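Nusthorpe Flower Studio
Minutes of the March studio meeting, held in the back workroom after closing

Present: Ingvild Rustad (chair), Oi-ling Tse, Aslak Berge, Ruxandra Cârstea (minutes)
Apologies: Sachiko Maruyama, who was setting up at Primmont and sent her notes by email

Welcome

Ingvild opened the meeting and thanked everybody for staying on after what had been a very long day, with the shop bell going until the last minute and a gentleman wanting a sympathy wreath just as the shutters were coming down. She also thanked Oi-ling for the almond cake, which was much appreciated and did not survive to the end of the agenda.

Minutes of the last meeting

Read through and agreed, with one correction. It was Aslak and not Ingvild who had offered to repaint the shop stool. Aslak said he had rather hoped this would be forgotten. The stool is still unpainted and has been carried forward.

Matters arising

The new apron order has come, and the pockets are deep enough for secateurs this time. Ruxandra has spares in the medium size if anybody would like to swap.

The telephone fault has been looked at and we are told it was the socket. Calls are now coming through properly, though Oi-ling would like us all to go on reading the number back to customers until we are quite sure.

We have had a very kind card from the family of the Öberg christening, saying that the sweet peas lasted the whole week and that the grandmother took the table posy home on the train with her. It is pinned up by the kettle.

Spring weddings

Ingvild went through the book. It is a full spring, and a nicely mixed one, from the big marquee wedding at Primmont down to a registry office couple who would like a single buttonhole and a bunch of whatever is prettiest on the morning. She said how much she enjoys that sort of order and asked that it should not be squeezed out by the large ones.

The Primmont wedding took up most of our time, as it always seems to. The couple have now settled on creams, soft apricot and a good deal of foliage, having moved away from the burgundy we quoted for. Sachiko's notes say that the bride's mother is still fond of the burgundy and may raise it again. It was agreed that Sachiko should stay as the one point of contact for the family, so that we don't have different people saying different things to them, and that any change from now on should be confirmed in writing and put in the order folder the same day.

There are to be 25 table centres, plus the long top table, the entrance urns and a garland for the staircase. Aslak asked whether the garland could be made in sections at the studio and joined on site. Oi-ling, who has been up that staircase with a tape measure, thought this very sensible, and suggested that the join should come at the half-landing where the foliage can be thickest. Agreed.

There was a long and friendly discussion about ranunculus. Ingvild loves it for this wedding and it is exactly the right apricot, but the last delivery opened very quickly in the warm and some stems had gone soft in the neck. Oi-ling suggested keeping it for the bridal work, where it can be chosen stem by stem, and using spray roses in the table centres. Aslak spoke up for tulips -- he generally does -- and it was agreed to make up a trial centre of each sort and leave both in the shop for a few days to see how they behave.

Prices and quotations

Ruxandra explained that our quotation letter has become rather muddled over the years, with paragraphs added whenever something went wrong. Customers read the first page and not the second, and the second is where it says that the vases are on hire and have to come back. She has drafted a shorter one, and read it out.

Everybody liked it. Oi-ling asked for the line about substitutions to be made gentler, as it currently sounds as though we might send anything at all. After some going back and forth the wording settled on was: "Flowers are a natural crop, and if a variety is not good enough on the day we will choose the nearest in colour and shape and let you know." Ruxandra will make the change and circulate it.

The deposit on wedding work was also looked at. At present it is 50 per cent on booking, which Ingvild thinks is fair to us and clear to the customer, though one or two couples have found it a lot to find all in one go so far ahead. It was agreed to keep the figure as it is but to let people pay it in two parts if they ask. Oi-ling would like this to be offered kindly and without making anybody explain themselves, and we all agreed with that.
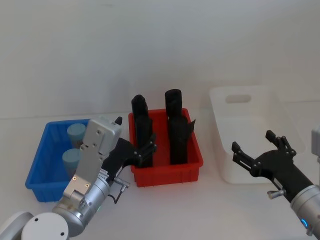 Blue bin on the left, red bin in the middle.

The Jovelberg contract

Aslak reported on his visit to the Jovelberg offices, where we have been looking after the reception flowers since the autumn. They are very happy and have asked whether we might take on the boardroom and the staff dining room as well. The receptionist told him that people now come past the desk on purpose on the day the flowers are changed, which was lovely to hear.

The boardroom is straightforward, being one low arrangement that people can see each other over. The dining room needs more thought. It has large windows facing the afternoon sun and cut flowers will be tired by the second day. Aslak's idea is to use planted bowls there, with ivy, small ferns and something in flower that can be changed with the season, and to keep the cut flowers for reception. He had sketched it on the back of a delivery note, and the sketch was passed round and admired. Ingvild would like to see it costed both ways before we go back to them.

There was also the question of scent. One of the Jovelberg staff finds lilies very difficult and has asked, quite politely, if they could be left out. Agreed without discussion: no lilies in any of their arrangements, and this is to be written at the top of their card in the box so that whoever is making up on the day will see it. Oi-ling added that hyacinths should go on the same card, as they can be just as strong in a closed room.

Change day will stay as Wednesday, and Aslak will carry on with the delivery himself while the new rooms are settling in.

Foam and mechanics

Oi-ling has been trying to bring us away from floral foam for some time and gave us a very full account of how it is going. Nearly all the shop work is now done with chicken wire, moss or pin holders, and she feels that the arrangements have a looser, more natural look for it. The difficulty comes with the church pedestals, where the height is needed and the water has to stay put.

Ingvild admitted that she is nervous of wire alone in a pedestal, having once seen one go over during a hymn. Oi-ling offered to spend a quiet afternoon with her, making one up together and then giving it a good shake. It was agreed that this should happen before Easter and that Aslak may come and watch if he brings the milk.

Sachiko's notes asked whether customers should be told about the change. We thought yes, in a line or so on the new quotation letter, but without making a great song about it.

Hand-tied workshops

The autumn workshops were so pleasant that we have had people stopping us in the street to ask when the next will be. It was agreed to run another set, 4 evenings in all, starting at 7 o'clock so that people can have their tea first. Sachiko has offered to lead the opening one on spiral hand-tieds and Ruxandra will take the one on door wreaths.

Last time we were rather crowded at the bench and a lady in a pale coat got the worst of it. Places will be kept a little lower, and the booking note will ask people to come in something they don't mind getting green. We will lay on tea, coffee and biscuits as before. Ingvild wondered about a glass of wine, and it was felt, with some regret, that wine and floristry knives had better be kept apart.

Ruxandra will put a small poster in the window and ask the library in Öberg if they would take one as well.

Cold room and conditioning

A reminder from Oi-ling, given very nicely, that every bucket should be scrubbed before it goes back on the stack and not simply rinsed. Narcissi are to be conditioned by themselves before they go in with anything else, as the sap is unkind to tulips in particular. Aslak looked a little guilty at this.

The door seal on the cold room is perishing at the bottom corner. Ingvild will ring for a price. Until then please lean on the door until you hear it click.

Any other business

Ruxandra asked whether we could stop writing on the order pad in green pen, as it doesn't show up when the sheets are copied. Agreed, although Ingvild was sorry to lose it.

Aslak mentioned that the ribbon drawer has reached the point where it will not shut. He and Sachiko will go through it on a slow morning, and anybody with a particular attachment to a roll of ribbon should take it out beforehand and put their name on it.

Oi-ling will be away for a few days after Easter to see her sister, and we all wished her a good rest.

Actions

Ingvild: ring about the cold room seal; pedestal afternoon with Oi-ling
Oi-ling: trial table centres, roses and tulips; update the Jovelberg card
Aslak: cost the dining room with planted bowls and with cut flowers; the stool
Sachiko: confirm the Primmont colours with the family in writing; ribbon drawer with Aslak
Ruxandra: circulate the new quotation letter; workshop poster and booking note

The next meeting will be once the Primmont wedding is behind us, and Ingvild has promised to bring the cake.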